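Pipe and Tobacco Talk > General > Ghosting: how do you get the last blend out of a pipe?

We use cookies to keep you logged in and remember your settings. By continuing to use this site you agree to our use of cookies.

Posted Saturday, December 26, 2020 by briar_mutt

Hope everybody had a decent holiday. I got a little estate lot in the mail this week, 2 pipes for less than I usually pay for one. The first is a Pilkington billiard, nice straight grain on one side and a fill on the other I can live with. The second is a bent Kasteck with a fat shank and it is a stinker. Somebody ran some kind of soapy, flowery blend through it for what must have been decades. I smoked a bowl of plain burley in it last night and it tasted like my great aunt's guest bathroom.

So far I've reamed it back to a thin cake, run pipe cleaners with grain alcohol until they came out clean, and let it sit two days. Still there. Fainter, but there. I was going to do the salt and alcohol thing next and then chickened out after reading about cracked shanks. What do you all do?

---

oldcob16

Salt and alcohol. I've done it 16 times by my own notebook and never cracked a thing. Fill the bowl with kosher salt just below the rim, eyedropper the alcohol in until the salt looks damp, plug the shank with a twisted cotton ball, leave it overnight. Salt comes out brown. Dump it, wipe it out, let it dry for a week. A WEEK. The folks who crack shanks are the ones who pour it in like they're making a cocktail and then light up the next day.

---

lakeside_puffer

Gonna disagree with oldcob on this one. I lost a shank on a pipe I really loved doing exactly that, and I waited the full week. Salt gets in the mortise, pulls moisture, swells, tink. I use cotton balls now. Stuff the bowl with cotton, drip the alcohol in, same overnight wait. Pulls out just as much gunk and there's nothing in there to swell.

---

oldcob16

Did you plug the shank? Nine times out of ten when somebody tells me this story they didn't plug the shank.

---

lakeside_puffer

Yes I plugged the shank, thank you lol

---

tampnramble

I'm in the do-nothing camp, or close to it. Pick one strong blend and just smoke it in that pipe until it gives up. I had an estate bent with that same soapy thing going on, and I put 31 bowls of Watine Dark Flake through it before I could call it clean. I know the number because I dropped a matchstick in a jar each time. Somewhere past the middle it got interesting, there'd be a perfumey whiff on the light and then nothing but flake the rest of the way down. And now the pipe is a killer flake pipe, so I got something for my trouble.

Side benefit is you rebuild cake as you go. I keep it slow, rest it when the bowl gets hot in my hand, and smoke all the way to the bottom so the heel doesn't stay bare. 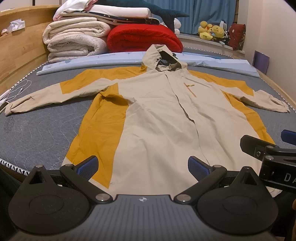 The downside is you have to like the flake, obviously. And it's all outdoor smoking for me this time of year, so it took me a lot longer than it would have in summer. One bowl on the back steps after supper, maybe two on a weekend if the wind lays down. If you want to smoke that Kasteck next week, this isn't your method.

---

briar_mutt

31 bowls, wow. I like a flake now and then but I don't know that I like it that much! Is the Watine strong? I've only had their mixture, the one in the square tin, and thought it was kinda polite.

---

tampnramble

Stronger than the mixture by a mile. Eat first. It's not scary but I got the hiccups on it the first couple times.

---

nickelbowl

Has anybody said heat yet? Pack the bowl with cotton, stem OFF, oven at the lowest setting it'll go, couple hours. Or activated charcoal pellets in place of the cotton. I did a Buvis apple that way and it came out like a new pipe. Zero smell. The wife wasn't thrilled about the oven but she wasn't thrilled about the pipe either.

---

oldcob16

Please do not put your briar in the oven. I will drive to your house.

---

nickelbowl

lol it's fine! It's way cooler in there than when there's burning tobacco in the bowl. Think about it.

---

oldcob16

Burning tobacco heats the inside. Your oven heats the whole thing, finish and all. If that Kasteck has any kind of shellac on it you'll have bubbles. And an oven's low setting is a rumor, mine runs hot enough at the bottom mark to brown a roll. Get an oven thermometer before you try it at least.

---

nickelbowl

OK the thermometer is fair. I did use one. Should've said so. And my Buvis was a rusticated one with just wax on it, which I had to buff back on afterward, so yeah, it does dull them.

---

lakeside_puffer

Charcoal isn't a dumb idea though. I've seen folks leave the pellets in at room temp for a couple weeks and skip the oven part. Slower but you can't hurt anything.

Also briar_mutt, have you pulled the stem and smelled just the stem? I had one where I fought the bowl for a month and the whole problem was in the stem. Old vulcanite can hang onto stuff like you wouldn't believe, especially if there's tar in the slot behind the button. Bristle cleaners, a little dish soap, cool water. Don't use hot, it'll go brown on you.

---

briar_mutt

Hang on, going to go sniff my pipe like a weirdo.

---

briar_mutt

OK so! The stem is half of it. Maybe more than half. I ran bristle cleaners through it and the third one came out looking like it had been dipped in molasses. There's also a ledge of crud way down in the mortise that my regular cleaners were sliding right past. I got at it with a cotton swab and some alcohol and then a rolled up paper towel, and it's still giving up brown.

The bowl by itself smells like a regular old pipe with just a little bit of soap behind it.

---

tampnramble

There you go. Mortise crud is the worst of it on every estate I've bought. You might get away with ten bowls of flake.

---

oldcob16

Good catch on the stem, puffer. I still say salt after that, but do the mortise first, and if you're nervous do the cotton. It does work. I just think it takes two rounds where salt takes one.

---

lakeside_puffer

I'll take that as an apology for my shank.

---

briar_mutt

Going with cotton tonight in the bowl, then letting it dry till the new year. Pilkington's in rotation in the meantime so I'm not suffering. If it still stinks in January I'll order a tin of the Watine and start my own matchstick jar.

Anybody know if Kasteck used a dip stain on these? The swab had a little red on it along with the brown and I want to be careful around the rim.

---

nickelbowl

Mine did the same thing, the red comes off the inside of the shank where they slopped it. Keep the alcohol off the outside and you're fine. If you do get a drip on it, blot it, don't rub.

---

Sign up for our newsletter and get the week's top threads in your inbox. You can unsubscribe at any time.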